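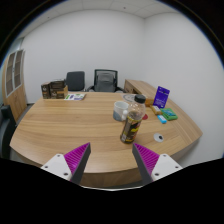

Workshop notebook, Table Study
Saturday, morning session
Entry kept by Yu-na Song

Purpose of the session: to review how the wooden table in the side room is being used, and to settle the layout of its surface before the May changeover. The table has become a general landing place for small articles, and the working area available to the person seated at it has been reduced accordingly.

Condition of the table. The finish is honey-colored, with the grain running along the length. The curved front edge was checked by hand and found smooth, with one shallow dent on the underside that does not require attention. The surface was cleaned on Thursday with Clenero diluted at 30 milliliters to the bucket. No residue was felt afterward. The cable grommet near the front right is seated firmly. Its opening admits a standard laptop plug but will not admit the larger power supply used with the Rarna lamp. The lamp is therefore to remain on the shelf until a different cable route has been agreed.

Articles on the surface. The mug, white with a blue-gray lower part, is to be returned to the kitchen at the close of each day. The clear plastic bottle with the black cap should be kept away from the grommet, as any spill in that area would run directly to the extension block below. The round clear lid goes back to the kitchen with the mug. If no matching container is found by the end of the month, the lid may be recycled.

The small articles on the right side of the table are to be dealt with as follows. The purple card is to stay upright where it can be read from the chair. The green case with the teal lid will be assigned a permanent place at the back right corner. The small beige box is to be labeled on top as well, so that it can be identified when stored flat. The small loose pieces, including the cyan one and the red one, are to go into a shallow tray. A Puka tray was tried for fit against the wall; its length of 278 millimeters is acceptable and leaves the grommet clear.

Measurements. A clear working depth of 400 millimeters from the front edge is proposed. This was tested with an open notebook and a keyboard and was found sufficient for writing. It is not sufficient for unfolding the large drawings, which should continue to be taken to the long bench.

Discussion. Kwak has asked whether a desk pad could be supplied with the replacement chair. My recommendation is to defer the purchase. A pad of the usual size would cover the grommet, and cutting one to shape has given poor results in the past. The sample pad received last month also curled at the corners after some 17 days of use.

Outstanding items:
Obtain tray and confirm the width before ordering.
Ask Kwak for the chair delivery date.
Test a flat cable through the grommet for the Rarna lamp.
Mark the 400 millimeter line with removable tape for a trial period of two weeks.
Order one further bottle of Clenero; the present one is low.

The tape will be placed on the table this afternoon. Colleagues using the side room are requested to leave it in position and to enter any remarks on the facing page, with initials.

Y.S.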